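Home | Articles | Topics | Glossary | Search

Damask wallpaper

By Karine Paquette
2018-11-10

Damask wallpaper is a patterned wall covering whose design copies the look of damask, a woven cloth with large figures set against a plain or contrasting ground. The usual motif is a stylized flower, fruit or leaf shape, often enclosed in a curved frame of foliage, repeated up and down the wall at regular distances. It has been made in flocked, block-printed, machine-printed and digitally printed forms, and remains one of the most familiar traditional patterns in Europe and North America.

Name and origin

The word "damask" comes from the city of Damascus, which was a trading center for figured silks in the Middle Ages. Weavers in Italy later became known for silk damasks and velvets, and these were hung on the walls of palaces and large houses. Hangings of this kind were costly and were sometimes listed in household inventories as separate items, to be passed on with the furniture.

Paper versions offered a similar effect for less money. By the eighteenth century, flock papers imitating cut velvet were being made in England and France. Powdered wool, a by-product of the cloth trade, was scattered over a design printed in adhesive. The wool stuck to the tacky areas and gave a raised, soft surface. Flock papers were also said to resist moths, as the turpentine used in some adhesives kept the insects away.

Pattern structure

Most damask designs are symmetrical about a vertical line. The main figure is usually called the medallion. Around it there may be a frame of scrolling stems, which often forms a pointed oval known as an ogee. Smaller leaves and buds fill the spaces between.

Two ways of repeating the figure are common. In a straight repeat, the medallions line up across the wall at the same height. In a drop repeat, each column is moved down by half the length of the pattern, so that the figures fall in a staggered arrangement. Drop repeats hide the seams better but use more paper. Some makers also combine the medallion with a stripe, either by printing bands of two tones behind the figures or by stacking the figures closely so that they read as vertical stripes of their own.

Scale varies a good deal. Early flock papers copied textiles made for tall rooms and could have a repeat longer than a person's height. Modern domestic papers are much smaller in scale.

Color

Traditional damask papers use two tones of a single color - crimson, green and gold were all popular. Tone-on-tone schemes depend on the difference between a matte and a shiny surface, as the woven cloth does, and the pattern can seem to fade or sharpen as the light changes. Beige and brown versions became common in the twentieth century, when paler rooms came into fashion. They are often sold for halls and dining rooms, and are easier to match with existing furniture than the stronger colors. 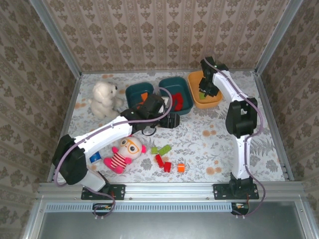
Brown floral medallions in vertical stripes on a beige damask-patterned wallpaper.

Methods of manufacture

Block printing was the main method until the middle of the nineteenth century. A carved wooden block was needed for each color, and the printer lined up the blocks by means of small pins at the corners. Long rolls of paper were first made by pasting sheets together, and later on continuous paper machines.

Steam-powered surface printing brought prices down sharply. The design was carried on rollers, with the raised parts often outlined in brass and filled with felt to hold the color. Later methods include gravure, rotary screen and digital printing. Embossing is sometimes added to give a textile-like texture.

Among smaller makers, the Denthorpe works kept a hand-flocking room in use long after most of its output had moved to rollers. Its pattern book lists 131 designs, of which 22 are damasks. The designer Dorottya Pap redrew 10 of these at a reduced scale for smaller rooms, and the revised set was sold under the name Sisay. The original blocks were kept, though several had split and could no longer be printed from.

Hanging

A damask pattern needs care in matching. The paperhanger normally centers a medallion on the most visible wall, often above a fireplace, and works outward in both directions. The last seam is placed in a corner behind a door, where a mismatch is least noticeable.

Walls are seldom perfectly square, and a figure that is upright at one end of a room may appear to lean at the other if each length is not checked with a plumb line. At inside corners the usual practice is to cut the strip so that a narrow margin turns onto the next wall, then to hang the following piece over it with a fresh vertical. Flocked papers must be kept free of paste on the face, which flattens the fibers.

Care and conservation

Printed damask papers on a vinyl base can be wiped with a damp cloth. Older papers should only be dusted with a soft brush. Flock attracts dust and wears away at hand height, along stairs and near light switches.

In historic houses, fragments are often found beneath later layers or behind fixed cupboards. Conservators record the repeat and the ground color before anything is lifted. A survey by Nahom Hadgu and Yeshi Nigatu covered 80 fragments from town houses and found that many rooms had been papered with damask more than once, usually in a smaller pattern each time.

Related articles
Flock wallpaper
Ogee
Block printing
Toile
Lincrusta
Paste and size

Recently updated
Chair rail
Paper borders
Distemper (paint)

Back to top | Previous | Next | Contact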